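Home » Kitchen » The sink we finally agreed on

When we started on the kitchen in January I had a list of things I was sure I'd fuss over, and the sink wasn't on it. I thought a sink was a sink. I thought I would spend all my worrying on the benchtop and the colour of the wall behind it (which I did, and more on that another time, because I have opinions about grey veins now that I never had before). But the thing I stand in front of every single evening is the sink, and so that's the thing I want to write about, with apologies to everyone who has been asking after the pantry.

Our old one was a single enamel bowl with a chip in it the shape of Tasmania. It came with the house and I was fond of it in the way you get fond of things that came with the house. The trouble was that if you had a roasting tin soaking in there, that was it, the sink was taken, and anybody who wanted to rinse a cup or drain some pasta had to do it over the top of the tin and hope for the best. My mother-in-law used to carry the lettuce to the laundry tub. She never complained, she just went, and I'd hear the tap running down the hall and feel terrible.

So we wanted two bowls. I went to look at them at Drundgate, the plumbing place out past the roundabout, and was there for most of a morning. Siebe Van Wijk, who served me, must have the patience of a saint, because I had him lift a display basin onto the counter so I could pretend to wash up in it. He asked me whether I wanted two the same or one big and one small, and I said the same, because I like things to match. He asked what the biggest thing I washed was. I said the stockpot. He went away and came back with a tape measure and that was the end of matching bowls for me!

Big and small it was, in brushed stainless steel, and we took a rack insert to go over the small one. The sink came to $384 and the rack was another $41, and I did go quiet for a moment about the rack. Forty-one dollars for some rods! But it sits right over the bowl so the drips go straight down where they belong, and you can slide it to suit, and when I think about the puddles I used to mop off the old bench I've made my peace with it.

The tap is one of the tall curved ones. I'd wanted one for years. I'm told they splash, and yes, they do if you're heavy-handed, but the stockpot fits under it standing up and I'd put up with a good deal of splashing for that.

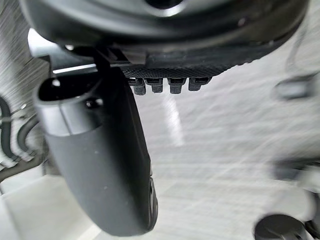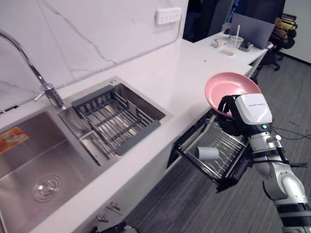
A pink plate on its way through the small side, and the dish drawer pulled open under the bench in the wider view.

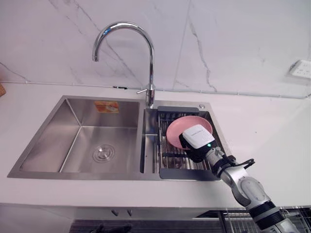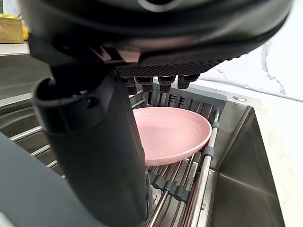

What I didn't expect was how much the two bowls would change the order we do things in. In the old days it was everything in together and top up the hot water when it went grey. Now there's a proper direction to it. Washing happens on the big side, rinsing and draining happen on the small side, and then whatever has finished dripping goes down into the drawer. My husband says I've turned the washing up into a railway. He's not wrong, but he has also stopped leaving his porridge bowl on the windowsill, so I consider the railway a success.

The drawer deserves a paragraph to itself, I think. I was talked into it by my neighbour Châu, who had one put in when she did her own kitchen and would not let the subject drop. I couldn't see the point of keeping plates low down when they'd always lived up high. Then she had me round for lunch and I watched her put away a whole table's worth of dishes without lifting her arms once, and with my shoulder the way it's been since the fall I went home and rang the joiner that afternoon. It added $270, and he was very decent about the change of plan considering he had already cut the panels.

A few things I'd pass on if you're thinking of the same sort of set-up.

Measure your largest dinner plate before you choose the dividers. Ours are close together, lovely for plates and not so good for deep bowls, which lean on each other and sulk. I've moved the soup bowls to a cupboard and keep the drawer for flat things and the odd cup.

Don't put anything away damp. I know this sounds obvious, and I knew it too, and I did it anyway for the first fortnight because the rack was full and I wanted my tea. The bottom of the drawer had a smell by the end of it. I took the wire part out, gave it a scrub with bicarb and left it in the sun for the afternoon, and it came good. Now I run a tea towel over the back rims, where the water hides.

Wipe brushed steel along the grain. Siebe told me that and I nodded politely and then scrubbed mine in circles like I'd scrubbed the enamel for eleven years. You can see the circles when the light comes in low. They're fading, or else I'm getting used to them.

And have the soap dispenser set into the bench if your plumber will do it while he's there. I resisted because I thought it was a hotel sort of thing, but there's no sticky bottle standing about any more and no ring underneath it to clean.

I should say something about the plates, as a few of you asked after my last post. The pink ones are Pritora, bought one or two at a time over a couple of winters when I saw them marked down. I'd had my eye on a set from Nuda in a sort of oatmeal colour, very tasteful, and I went as far as carrying the box around the shop before I put it back. It was $121 and I kept thinking how much I'd miss the pink at breakfast. So we've stayed with what we had. There's a chip in one of them already (mine, the edge of the tap) and it has gone to the bottom of the pile where I bring it out for toast.

We still have the splashback join to seal properly, and there's a kickboard waiting in the garage for somebody to feel energetic. The old enamel sink is out the back by the shed. I've drilled a couple more holes in it and filled it with potting mix, and the mint has taken hold nicely down one end. I tried parsley in the other but the snails had it within the week, so if anyone has a trick for snails that doesn't involve my going out with a torch in my dressing gown, please leave it in the comments.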